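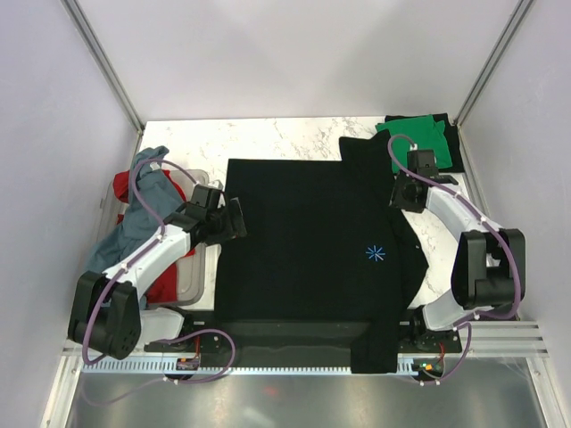
Robotic laundry folding is the use of machines to pick up, flatten, fold and stack clean clothing without a person handling it. It is one of the most studied household chores in robotics and one of the least finished. As of April, no general-purpose folding robot had come into common home use.

We use cookies to improve your visit. By continuing to read, you accept our cookie policy. Accept | Manage settings

Background

Factories have folded flat goods such as sheets and towels by machine for decades. These machines need a worker to feed in each item, and they expect the items to be of a known size. Mixed household laundry is harder. A shirt in a pile has no fixed shape, and its sleeves or hem may be hidden under other clothes.

Work at Flutport

The Flutport workshop, run by the engineer Tormod Haugland, tests folding with pairs of arms fixed to a bench. Clothes are taken one at a time from a bin, spread, folded and added to a stack. The control software, called Erraji, is trained on recorded folds made by human operators. The first version used 1,000 recordings and the second used 4,000. 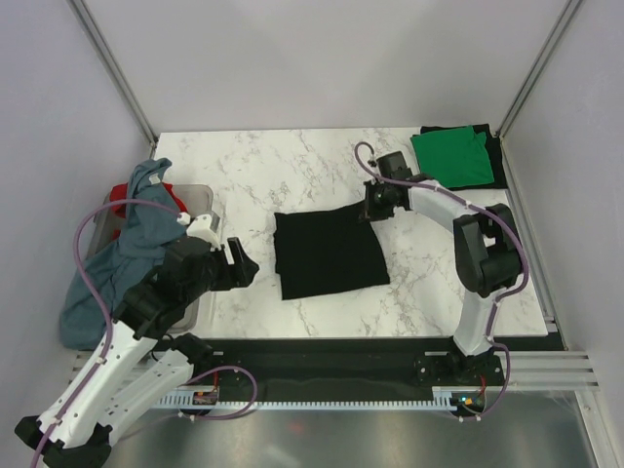

Two robot arms over a folded black garment, with a bin of clothes at left.

Haugland's group counts a fold as good when the piece can be stacked without being touched up by hand. Towels and plain T-shirts pass most often. Long sleeves, hoods and slippery linings fail most often.

Grasping

Picking up cloth is a separate problem from folding it. A two-fingered gripper has to close on the fabric firmly enough to lift it, and it may take two layers when only one is wanted.
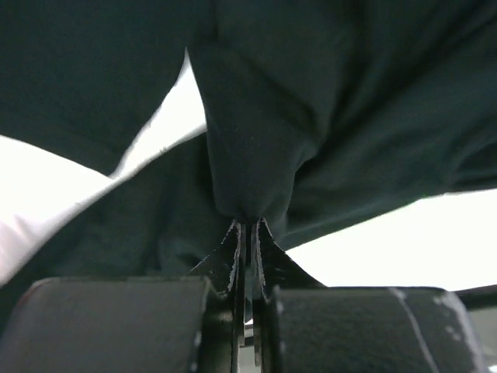 Dark fabric adds to the difficulty, as folds and edges show little contrast to a camera. Erraji handles a doubtful grasp by letting go and trying again, up to 4 times, before it asks for help.

Limits

Speed remains the main complaint. Stiver, a rival system made by Famau, was tested on a load of 16 pieces and was slower than a person on every one. Neither system sorts clothes by owner, turns them right side out or puts them away in a drawer.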